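Ateliers partagés > Automatisation > Supports de cours > Fiche 4
Atelier partagé de Tastholm, 18 août 2021

Fiche 4. Poste de tri : saisie et dépose d'un objet léger

La présente fiche complète la séance consacrée au montage du bras. Elle suppose acquis le réglage du repère de base et la mise en service de la pince.

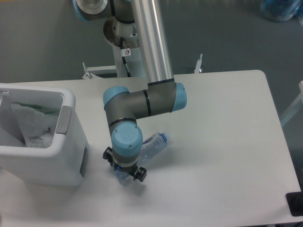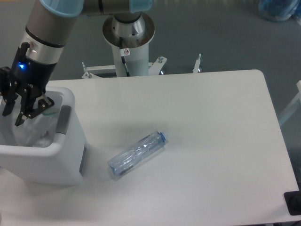 Fig. 1 et 2. Bras, pince à deux doigts, bouteille en plastique et bac blanc sur le plan de travail.

4.1 Consignes de réglage
La vitesse est limitée à 40 % pendant la mise au point. Elle peut être portée à 80 % après validation de la trajectoire par l'encadrement. La hauteur de dégagement est fixée par chaque binôme et reportée dans le cahier Gistus.

4.2 Points d'approche
On définira un point au-dessus de l'objet et un point au-dessus du bac. Le passage de l'un à l'autre s'effectue doigts relevés au-delà du rebord. Une bouteille vide se déforme sous un serrage excessif : l'effort sera augmenté par paliers.

4.3 Travail à rendre
Relevé des points, programme commenté et journal des essais, à déposer dans l'espace Brilteden avant la reprise d'octobre.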